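Gulter Community Help > Music, Choirs and Village Halls

Four singers, one small hall, first time with microphones

Posted by HattieB
605 views | 3 replies | 2 shares

We are a mixed group of four who sing close harmony (mostly old film songs, a bit of folk) and we've been asked to do a full evening at the hall in Donham! We have always sung with no amplification at all, in churches and people's gardens, and we love it that way, but the hall has a low ceiling, a thick carpet and a bar at the back, and when we tried a couple of numbers there in March the back rows lost all the words.

So we have taken the plunge and got hold of handheld mics, one each. The hall has its own mixer and two speakers on stands. Capacity is 103 seated. None of us has a clue about sound. How close should we hold them, how do we stop that awful howling, and is there a way of practising at home that doesn't involve annoying the neighbours? I should add that our alto is very quiet and our bass is very much not.

Any tips welcome, however basic. We're so excited about this one.

Share | Follow this thread

Aníbal Teixeira
14 people found this helpful

Oh, you're going to have fun with this! I've sung in a harmony group for years and the jump to mics is lovely once you stop being frightened of them.

Distance first. Start with the mic a hand's width from your mouth, pointing at your lips and not at the ceiling. Everybody drifts. By the second verse the thing is down by your collarbone and you wonder why you've vanished, so practise with a hairbrush or a wooden spoon (I mean it!) in front of a mirror until holding it still is a habit. Your bass can back off a bit on the loud bits and your alto can come in closer. Coming in close also makes a voice sound warmer and boomier - gorgeous on a ballad, muddy on anything quick.

Howling is feedback, where the mic hears the speaker and sends it round again. Put the speakers in front of you, facing the audience, and stand behind the line of them. Don't cup your hand round the mesh. Don't let your arm drop so that the mic points at a speaker while somebody is chatting between songs. If it does start to ring, turn down first and look for the culprit afterwards.

For the mixer, set one voice at a time. Sing the loudest bit of the loudest song, not a polite "one two, one two", and bring the level up until it's comfortable. Then all sing together and have a friend walk to the bar and back. Trust your friend over your own ears, as it sounds completely different from where you're standing. And remember that a room full of people in jumpers soaks up a lot of sound, so leave a little in hand to turn up on the night.

Practising at home: you don't need any power for most of it. Stand in your concert order, hold the mics switched off, and run the set. You'll learn who bumps elbows, who turns the pages and where everyone puts the mic down when they need both hands. We lay ours on a table with a cloth on it, which saves that terrible clonk.

Have a wonderful evening and tell us how it went!

Reply | Share

pete_in_prorbridge

Spare batteries if they're wireless. Spare leads if they're not. Tape the leads down. We did Nyberg church hall last year and lost ten minutes to one dodgy cable.

Reply | Share

Marrow Lane Singers

Agree with nearly all of that. One thing I'd do differently: for the slow folk numbers, try two mics between four, with two of you sharing each. You have to blend by listening, the way you do in a garden, and it keeps a lot of what people like about unamplified singing. It does need a quiet room, so perhaps save it for after the interval when the bar has calmed down.

Also give each mic an owner and stick to it all evening. A bit of coloured tape at the bottom end does the job if they look alike, and whoever is on the mixer can put the same colour next to the right slider. Bring your own tape!

Reply | Share 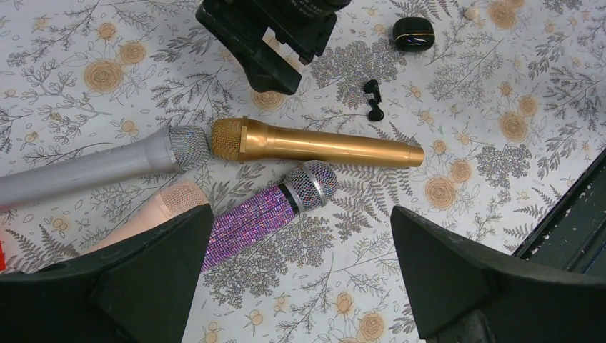
More from Music, Choirs and Village Halls

Can we sing from tablets without looking at our feet?
Warm-ups for a cold hall
Piano half a tone flat, concert on Saturday

Contact us | House rules | Copyright Gulter Community Help | Back to top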